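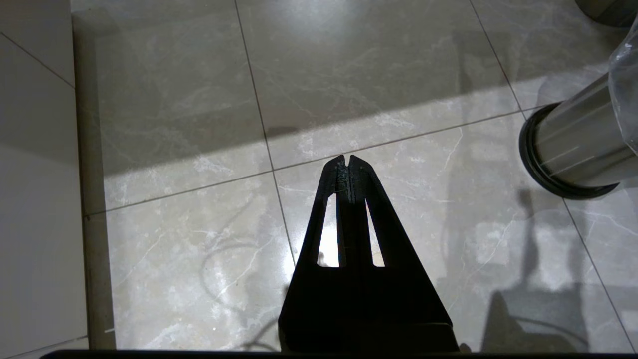
Temps de lecture : 2 min

Imprimer | Envoyer par e-mail

Rapport de projet, groupe Illgate
Gervasio Ulloa, Josefina Olivares, Bautista Echeverría

Notre sujet était la saisie de petits objets tombés au sol dans un couloir. Nous avons repris le bras de l'année précédente et remplacé les doigts de la pince. La caméra est fixée au poignet et regarde vers les doigts.

Les premiers essais ont eu lieu en juin, sur un carrelage poli imitation marbre. Le sol du laboratoire est mat et nous n'avions pas prévu les reflets. Notre programme de détection confondait les taches de lumière avec des objets clairs, et parfois les veines blanches des carreaux aussi. Bautista a enregistré 240 images doigts fermés, sans objet, pour régler le seuil.

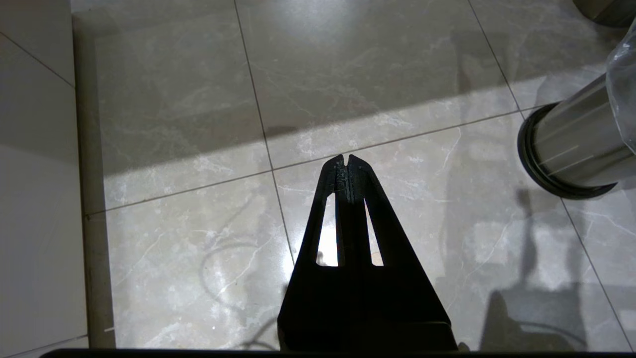 Les joints entre les carreaux nous ont servi de repère pour placer le bout des doigts avant chaque série. Josefina a ensuite ajouté un masque qui retire de l'image la zone occupée par la pince, y compris les deux ouvertures par lesquelles on voit le sol. L'ombre du bras reste un problème, car elle se déplace avec lui.

Nous avons fait 50 essais de saisie avec un bouchon en liège, dont 20 ratés. La plupart des échecs viennent d'une descente arrêtée trop haut. M. Sepúlveda nous a conseillé un capteur de distance, que nous n'avons pas eu le temps de monter.

Le code et les images sont dans le dossier Dravdale du serveur de la section.

Imprimer cette page | Envoyer à un ami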